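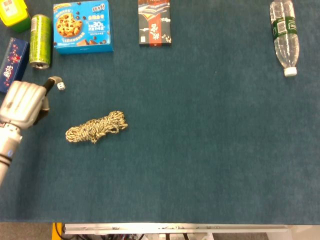 A robot hand must learn to handle things of many sizes. At the Istcombe shared workshop, members are building a robot named Elatis, and its hand has several fingers. A small die is a hard test, as the fingertips must meet in exactly the right place. A bundle of rope is larger, but it can bend and change shape. A bottle lying on its side may roll away. The builders repeat each task many times and write down every result. Elatis has made 1,124 tries to date. Young visitors may watch from age 11.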